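Renting Bench Space at the Draken Building: Frequently Asked Questions

Last updated Aug 29, 2026

These are the questions we get most often from people who want to rent a bench, a storage shelf or a small room at the Draken Building. If you already rent from us, the sections on deliveries, waste and moving out have changed since March, so please read those again.

GENERAL

What is the Draken Building?

The Draken Building is a shared workspace for small labs, product testers, instrument repairers and people teaching short science courses. It is run by Padby Shared Labs. We own the building and look after the benches, sinks, power, ventilation and common equipment. What you do at your bench is up to you, within the limits on this page.

Who can rent here?

Registered businesses, nonprofits, schools and individuals over the age of 18. Individuals need to show a photo ID and proof of address. Businesses need to send us a copy of their registration and the name of one person who will sign for the bench.

Do I have to be a scientist?

No. We have had soap makers, watch repairers, and a company that tests garden soil. You do need to be able to tell us in writing what you plan to do and what materials you will bring in. One page is enough.

Is there a waiting list?

For single benches, usually not. For the small rooms on the second floor, yes. The list is kept in the order that complete applications come in. An application without a materials list does not count as complete and does not hold a place.

Can I see the building before I apply?

Yes. Write to the front desk and ask for a visit. Visits take 20 minutes. Please wear closed shoes. You will not be let onto the lab floors in sandals, even for a visit. 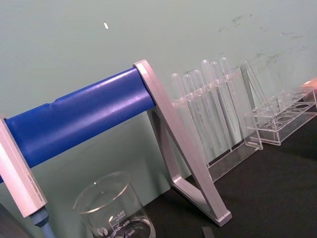

BENCHES AND ROOMS

What comes with a bench?

A work surface, a stool, two power strips, a lockable drawer and a share of the overhead shelf. Gas is not piped to any bench. Water and drainage are at the shared sinks at the end of each row.

How many benches are there?

There are 46 benches across the two lab floors. They are all the same length. The ones on the north side get less sun and stay cooler in the afternoon, and people who weigh things tend to ask for those. We do not charge extra for them, but we can't promise you one either.

Can I bring my own furniture?

You can bring a chair, a cart or a small cabinet if it fits under your bench. Tall cabinets need approval. Nothing may be bolted to the floor, the wall or the bench. Clamps are fine if you put a pad between the clamp and the work surface.

Can I cover the bench?

Yes. Cloth, paper liners and rubber mats are all allowed. Covers must not hang low enough to reach the floor or hide a power strip. If you work with solvents, use a liner you can throw away and change it often.

Can I paint or put things on the wall?

No painting. You may use removable hooks and tape. Please don't write on the walls. Scuffs from normal use are expected and are not taken out of your deposit – holes and stains are.

Can two companies share one bench?

Yes, as long as both are named on the agreement. Each one is responsible for the whole rent, so if your partner stops paying, we will send the bill to you. Most sharers split the week between them and keep a written schedule taped inside the drawer.

How stable are the benches for balances?

Good enough for ordinary lab balances that read to two decimal places. For anything finer, use the stone table in the weighing room on the first floor. It is booked by the hour through the front desk. The freight elevator can be felt on the benches closest to it.

RENT AND PAYMENT

How is rent charged?

By the calendar month, in advance. Current prices are on the rates page and are the same for everyone. We do not offer daily rates for benches. Rooms can be rented by the day if they are not under a monthly agreement.

Is there a deposit?

Yes, $300 per bench. Rooms have a separate deposit that depends on size. The deposit is returned after the final inspection, less any cost for cleaning, damage or missing keys.

What does the rent include?

Electricity for normal bench equipment, heating, water, internet, the weighing room, the fume hoods during open hours and use of the common kitchen. It does not include hazardous waste pickup, lab coats, consumables or equipment that draws heavy power. If you plan to run an oven or a chiller all day, ask us first and we will give you a price.

What happens if I pay late?

You get a reminder by email on the second business day. After that, a late fee is added and your access card stops working until the account is up to date. Your things stay where they are and stay locked.

How much notice do I have to give?

One full calendar month, in writing. An email to the front desk counts. Telling someone in the hallway does not.

EQUIPMENT AND GLASSWARE

Is there equipment I can borrow?

There is a common equipment room with hot plates, stirrers, a small centrifuge, pH meters and a water bath. Items are signed out on the sheet by the door and signed back in on the same day. If something is broken, hang a red tag on it and leave it on the bottom shelf. Please do not put broken items back with the others.

Do you supply beakers, racks and pipettes?

No. Glassware, tube racks and pipettes are for renters to buy and keep. There is a swap shelf outside the equipment room with items past renters have left behind. Take what you like from it, but wash it before you use it. We don't know what has been in it.

Where can I wash glassware?

At the shared sinks, or in the glassware washer on the first floor. Washer cycles are booked on the sheet. Rinse everything before you load it, and peel off any tape. Labels that come off in the washer block the drain, and the cost of the repair goes to whoever booked that cycle.

Do you calibrate pipettes?

No. A pickup service comes to the building and can take pipettes away for calibration. Leave them at the front desk in a padded box with your bench number and a form. The forms are in the tray by the mailboxes. You pay the service directly.

How should I store pipettes at my bench?

That's your choice, but upright storage is best. A pipette laid flat with liquid in the tip can draw that liquid up into the body, and the repair often costs more than the stand would have.

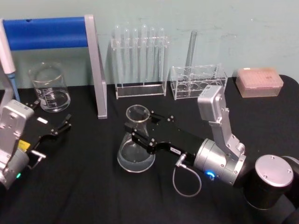

DELIVERIES AND STORAGE

Where should deliveries go?

All deliveries go to the Ruppert Street door, not the main entrance. Put your company name and bench number on the label. Boxes without a bench number are held for 2 weeks and then sent back.

Will you sign for packages?

Yes, for packages one person can lift. We do not sign for pallets, gas cylinders or anything that must be kept frozen. You or someone named on your agreement has to be here for those.

Can I rent extra storage?

Yes. Shelves and wire cages are available in the basement. The basement is dry but not heated, so don't store water-based solutions there in winter. Chemicals of any kind may not be kept in the basement cages. They go in the ventilated cabinets on the lab floors, labeled with the contents, your bench number and the date opened.

Is there a refrigerator?

Each lab floor has one refrigerator and one freezer for samples. Food goes in the kitchen refrigerator only. Unlabeled items in any of them are thrown out at the end of the month. We do not send a warning first.

SAFETY AND WASTE

Is there training?

Yes. Every person who will work at a bench has to take the safety introduction before getting a card. It covers exits, eyewash stations, spills, fume hoods and waste. There is no charge for the first person on an agreement. Additional people pay a small fee.

What is not allowed?

Radioactive materials, live animals, explosives, and any biological material that needs more than basic containment. Open flames are not allowed at benches. If you are not sure about a material, ask before you bring it in – it is much easier for us to say yes in advance than to arrange for it to be removed.

How do I get rid of waste?

Ordinary trash goes in the gray bins. Broken glass goes in the cardboard glass boxes, never in the gray bins. Used tips and tubes that have held only water or buffer may go in the trash in a tied bag. Everything else needs a waste label and goes to the waste room. Since March, the waste room has been locked outside open hours, and you need to get the key from the front desk.

Do I need my own insurance?

Yes. You need liability cover, and we ask for a new certificate every year. Our insurance covers the building and our own equipment. It does not cover yours.

ACCESS AND PARKING

When is the building open?

The front desk is staffed during business hours. Renters with a card can come in at any time, but fume hoods and the waste room are available only during open hours. If you work late, sign the night book at the door and sign out when you leave.

Can I bring visitors?

Yes, if they sign in and stay with you. Visitors may watch but may not do bench work. Children are welcome in the kitchen and the meeting room only.

Where do I park?

There are spaces behind the building, reached from Drascombe Road. They are not assigned. The two spaces next to the freight door must be kept clear at all times, and cars left there are towed.

MOVING OUT

What do I need to do when I leave?

Empty the bench, the drawer, your shelf and any cabinet space. Wipe down the work surface. Take all chemicals with you or arrange a waste pickup before your last day. Return your keys and cards to the front desk and ask for an inspection.

What if I leave things behind?

Usable glassware and racks go to the swap shelf. Chemicals are removed by a licensed contractor at your cost, and the bill can easily be more than the deposit. Furniture is kept for one month and then given away.

When do I get my deposit back?

Once the inspection form has been signed by both sides, we send the money to the account that paid it. If you want it sent to another account, put that in writing before the inspection.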